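Spare utensils wanted as Abernathy Street kitchens get sorted

Households on Abernathy Street have been going through their kitchen drawers, and what they don't need will go to the shared kitchen at the Tistow community hall, which reopens this fall with new cupboards and not much to put in them.

83 households have signed up since the project began in June. Each gets a sheet with a short list on it, drawn up by Tala Chamoun, who runs the evening cooking class at the hall. The list asks people to empty one drawer or holder at a time, put everything on the table, and go through it by type: chopsticks, wooden spoons, spatulas, ladles. Whatever gets used in a normal week goes back. Doubles go in a bag.

"People have more chopsticks than anything," Chamoun said. "We have plenty now. What we're short of is ladles and long wooden spoons, the kind you can use in a deep pot."

The hall will take wood, metal and plastic utensils in good shape. Wooden pieces with deep cracks or a loose handle can't be accepted, and neither can knives, which the hall buys for itself. Oven trays, pans and mixing bowls are welcome if they're clean. Small appliances are not being collected this time — there is nowhere to store them.

Wubit Gashaw finished her kitchen over two evenings and came away with more table space than she expected. She had been keeping utensils in two drawers and a jar by the stove, and couldn't find the strainer for most of the summer. It was behind the baking sheets.

"I kept all the wooden ones," she said. "My daughter wanted me to cut down, but I cook with them every day."

Trarov, the hardware store on the corner, is giving 15 percent off utensil holders and drawer dividers to anyone who shows the sheet at the counter. The offer covers one purchase per household.

Bags can be left inside the side door of the hall while the office is open. They should be tied and marked with what's in them. Chamoun asks that utensils be washed and fully dried first, as several bags of damp wooden spoons had to be thrown out in the first month.
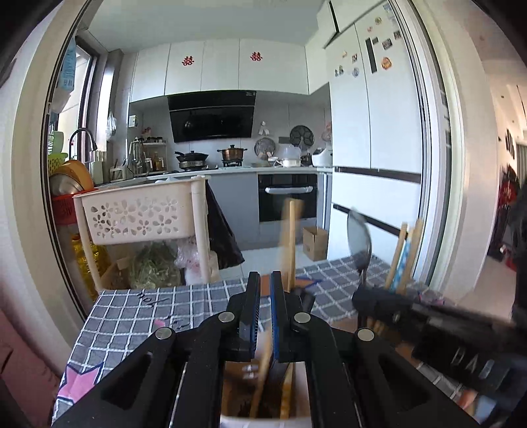
TISTOW, September 4, 2023

Chopsticks upright in one holder and wooden utensils in a white container, on a checked tablecloth. The hall plans the same setup on its serving table — chopsticks in one holder, wooden utensils in another. Sheets are still available at the hall office and at Trarov.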